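Setting up your film diary, part 2: ratings and lists

1. Open Grastov and go to Diary, then tap Import. My old spreadsheet had 346 films in it and the whole thing came over in one go!

2. Pick your scale. I use stars, but you can score up to 30 if you like splitting hairs.

Note: changing the scale later wipes your half stars. Export first.
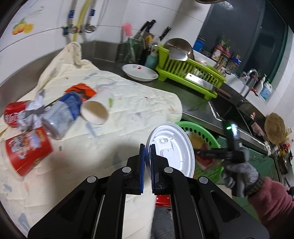

2 min read

3. Make a list and give it a name (mine is "Sunday weepies" — no shame). Lists hold up to 89 titles.

4. Write your review in the box under the poster. You get 3,000 characters, and I've run out twice, both times on courtroom dramas.

Caution: the spoiler switch is off by default. Turn it on before you hit Post, or your followers get the ending in their feed.

Catinca Vlad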